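The office of the Kaltport tenants' laundry cooperative is one room behind the drying area, with a desk, two chairs and a shelf of binders going back to the year it opened. The manager has worked there for most of that time. She agreed to talk about how a shared laundry runs in a town where most of the older buildings still have no hookups for washers, and asked that her name be left out, as she rents in the same block as many of the members.

The cooperative has 1,391 members on its books. Most of them never come to meetings. They come to wash clothes, usually once a week, and they pay a yearly fee plus a small charge for each load.

"People think of it as a laundromat with paperwork," she said. "That's fair. The paperwork is why a load costs what it does. The members own the machines, and when there's money left at the end of the year it goes into the next machine."

She started on the evening shift, cleaning filters and wiping down the folding tables. At that time bookings were made in a ledger by the door. If you wanted a slot you wrote your apartment number in a square, and if someone crossed it out you had an argument.

"I spent more time on the ledger than on the filters," she said. "I had a woman bring me a photo of the page so she could prove the square had been hers."

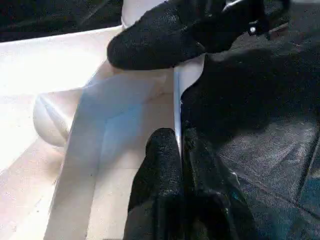 The ledger went when the cooperative took on a second building, on Altıntaş Street. Running one book in two places was impossible, and the members voted for a phone line and then for an online calendar. She was against the calendar at first. Her worry was the older members, and she still keeps the phone line open two hours every morning for them.

"They call at eight on the dot," she said. "I know the voices. I could fill in the sheet before they finish saying hello, but they like to ask, so I let them ask."

### What breaks

Asked what goes wrong most often, she answered without having to think about it. Door seals come first. After that it is drain pumps, and what she takes out of drain pumps is mostly coins, hairpins and the wire from bras.

The cooperative repairs what it can in its own building. A repair firm, Nastinent, handles anything that involves the motor or the control board. The contract is renewed every June, and she goes through the invoices line by line before she signs.

"Last time I found a call-out billed twice. They took it off right away. I don't think it was on purpose, but you have to read them."

The oldest washer is due to be replaced this year. She would like to keep it one more winter. It has no display and only three knobs, and she says it gets work clothes cleaner than the new ones do. Parts are the difficulty. The last drum bearing came from a dealer who had bought out the stock of a closed shop, and he told her there would not be another.

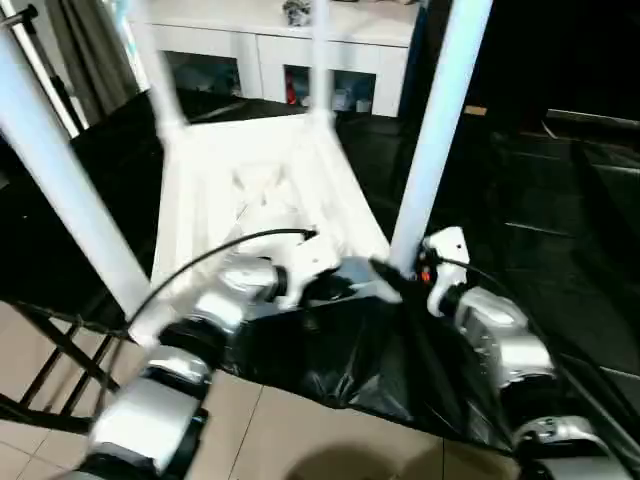

*Kaltport, January.*

Water is the biggest bill, ahead of electricity and rent. When the rates went up, the cooperative looked at raising the price of a load and decided to cut the long rinse from the standard program. Anyone who wants it can still press a button and pay for it.

"I got letters," she said. "Real letters, in envelopes. One was four pages about rinsing. I answered all of them, and I put the button in a place where you can find it."

### Soap

Detergent is a touchy subject. For years people brought their own and used too much of it, and the hoses clogged. The cooperative now buys one unscented powder, Fledora, in bulk, and the price of it is included in the load. Members with allergies had been asking for something without perfume for a long time. Others missed the smell they were used to, and a few still bring a box from home.

She doesn't stop them. There is a sign by the sinks that gives the right amount, and she replaces it when it gets splashed.

"Two spoons. That's all it takes with our water. My mother used a full cup, and so did I until I took this job and saw the inside of a hose."

The powder arrives on a pallet, 60 sacks at a time, and has to be carried down by hand. The delivery driver is supposed to leave it at the curb. Most of the time he helps.

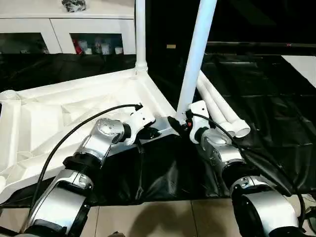

Members on the Altıntaş side see the soap question differently, and one of them said while folding sheets that she would gladly pay more for a load if she could choose her own powder and have it dosed by the machine. She had lived in a building with a dosing pump before and never once had to think about it. In her opinion the cooperative was saving money in the wrong place.

The manager has heard this before. She got a price for dosing pumps and brought it to the yearly meeting, where it lost by seven votes. She expects it to come up again.

"It should come up again. I voted against it myself, and I may change my mind. It depends on what the pumps cost to service."

### Evenings

The quiet hours rule is older than she is in the job. No machine may start after nine, and dryers must be empty by ten. Families with small children have asked for an earlier opening in exchange, and since last year the doors open at six. The early hour filled up within a month, mainly with people who work shifts at the harbor and want their clothes done before they sleep.

Forgotten laundry is kept for a month in a labeled bag. After that it is given away. She says single socks are the bulk of it, followed by dish towels, and that people almost always come back for jeans. Once a wedding tablecloth sat on the shelf for three weeks before its owner noticed it was missing.

The fine for leaving a full machine past your time is small, and she rarely collects it. She calls first.

"If they pick up and say they're on the stairs, there's no fine. If they don't pick up, I take it out and put it in a basket, and I write down the time. Then we talk about it when they come."

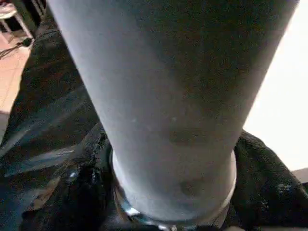
### Who joins now

The waiting list used to be long. Now new members get in within a few weeks, partly because some landlords have started putting washers in kitchens. She had expected membership to drop more than it has. Some people with a new washer at home have kept their place for the large drums, which take a comforter, and for the dryers.

Students are the fastest growing group. They join in the fall, and many of them have never used a shared laundry. She gives each of them a short tour, shows them the lint drawer, and has them start a load themselves while she stands there.

She plans to stay until the oldest washer has been replaced and the person after her has been trained on the accounts. No one has applied yet. The job is posted on the door, with the hours and the pay, and the phone number is the same one the members use in the morning.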